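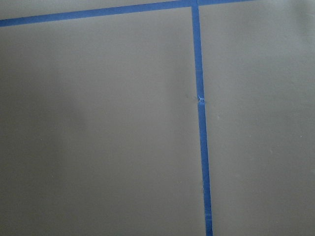
Marking out the packing benches

From June the benches in the Lodhi building are being divided up with blue painter's tape. Each rectangle on the grey top is for one order at a time. Put the order inside the lines, check it against the sheet, then move it on to boxing. Please don't let goods from one section drift over into the next, even when it's quiet.

Vilmos Magyar laid out the first bench after the spring stocktake, when we found 35 orders with an item in them that belonged to the order beside it. Most were small parts from the Rinus range, where the bags are nearly the same size and the labels are easy to misread. He tried chalk first, but it came off on people's sleeves.

A few points on looking after the tape:

Lift boxes over the lines. Dragging them across is what creases and tears it.

If a strip is nicked or has started to lift, tell whoever is running the shift. A small tear can wait until the end of the day, but a loose end should be pressed down or cut off straight away.

When you replace a strip, take the whole length up and lay a new one. Patches catch on the bags. Pull the old tape back slowly and low to the bench so it comes away in one piece.

Wipe the surface before the new tape goes on. Bits of grit under it will show as lumps and it won't stick properly there. A damp cloth is enough, and let the top dry before you start.

The lines don't have to be perfectly square. If one leans a little, leave it, as long as there is room for a standard tray on both sides.

Spare rolls are on the shelf by the label printer. Please use only the blue. The brown parcel tape leaves glue behind, and Zsolt Kun spent most of an afternoon getting it off the Wokero bench last year.

The returns bench will be done next, once the 197 Warkon items waiting there have been cleared. If you work on returns and would like larger sections for the bulky stock, speak to Vilmos before he starts measuring.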